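Posted in: Home, mostly
Comments: open

Against the clear box

The see-through storage box has had a wonderful decade. It promises that you'll always know what you own. I've been living with the promise since August and I'd like to file a complaint.

My objection is simple. A drawer lets you forget. You shut it, and the lint remover and the thing with the brass bits go off to wherever things go, and your evening is your own. A clear box keeps them on view like pastries. Every time I sit down at the desk to do something useful, I'm looking at a lint remover, and the lint remover is looking at my sweater.

People who sell these boxes talk about calm. The Werkden leaflet, which I kept longer than I've kept some friends, shows one box holding 2 pencils and a lemon. I don't own a single lemon I'd file. What I have is the stuff that's too good to throw out and too odd to belong anywhere, and putting it behind plastic doesn't make it belong. It makes it an exhibit.

Then there's the divider. I was very taken with the divider in the store. A divider suggests that you have two kinds of thing, and that you know which is which. I have one kind of thing, and it's "other."

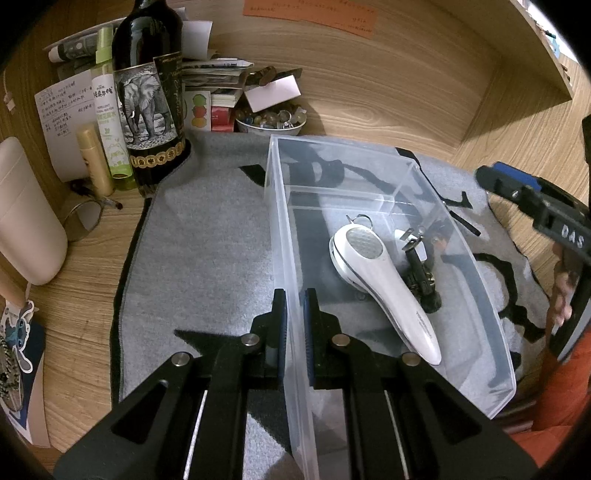 Žofie Skála wrote in to say that the box is fine and I am the problem: if you can't stand looking at it, you don't want it, so give it away and stop blaming the plastic. She has 24 of them, all full, and sleeps like a baby.

I've thought about this more than I wanted to. She may be right that a clear box works as a sort of lie detector. But I don't think wanting to look at a thing is a fair test of whether to keep it. I don't want to look at my tax papers, or my fuse box, or the lint remover, and I'd miss all of them within a week. By her rule my home would hold a bowl of marbles and a wine bottle with an elephant on the label. Pretty, yes, but you can't get fuzz off a coat with either one.

And some things simply refuse to be sorted by feeling. Take anything mechanical with a shiny tube and a knob. I feel nothing about it, one way or the other. I just know that the day it leaves the house is the day I'll need a shiny tube and a knob, and the store will want 100 dollars for the pair.

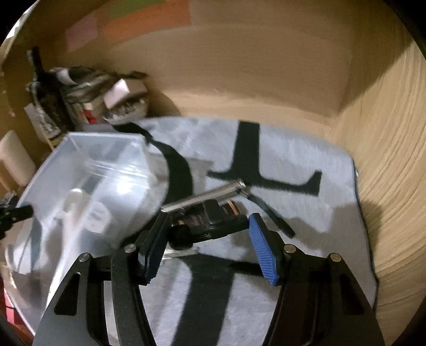

So it stays, and the question is where. My own answer, for now, is the top of the desk, next to the box, which I admit is the worst of both worlds - it's on show and it isn't even contained. The desk has a back corner where papers and bottles have been gathering for years without any system at all, and I can find anything in it with my eyes shut. I've lost things in the clear box twice.

What I'd buy tomorrow is a box in plain brown cardboard with a lid that fits. Jultstead used to make one. They stopped, and brought out a clear one.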